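4.2 Self-reported floor area and its problems

Most of what is known about how much space people have to work in comes from asking them. The Pronden survey, which supplies the larger part of our sample, put a single question to 484 respondents: how large is the room in which you spend most of your working day? The answers are treated in later studies as if somebody had been in with a tape measure. We doubt that they can bear this weight.

The first difficulty is rounding. Answers bunch heavily at 400 square feet, a figure that would be a strange coincidence in real buildings. The second is that the question does not say what a room is. Respondents in open layouts may have given the whole floor, their own corner, or whatever figure was on the lease. The Vemico questionnaire tried to repair this by asking for "usable" area, but left the word undefined, and we see no reason to think that two people would read it the same way. A curved wall, a low soffit or a chair parked against the baseboard might each be counted in or out. Fig. 6 shows two views of one interior of the general kind at issue.
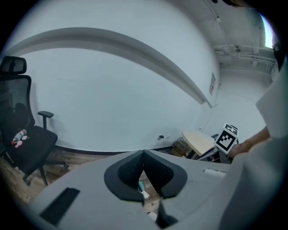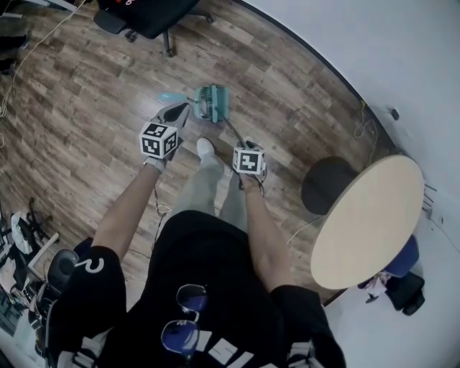 Fig. 6. Two views of the same interior: wall and baseboard (first view); plank floor (second view).

Supporters of self-report usually answer that such errors cancel out in a large sample. This would be true if they were random. Rounding toward a familiar number is not random, and neither is the tendency, noted in the Cabrera pilot, for people who dislike their workplace to describe it as small. Any link between floor area and satisfaction is then partly built in at the point of asking.

The Kera data are sometimes cited as independent support. They reuse the Pronden wording with only 2 changes, both to the instructions, and share its weaknesses. Agreement between the two sets tells us that people answer the same question in a similar manner. It tells us very little about rooms. In what follows we therefore report area in broad bands and draw no conclusions from differences between neighboring bands.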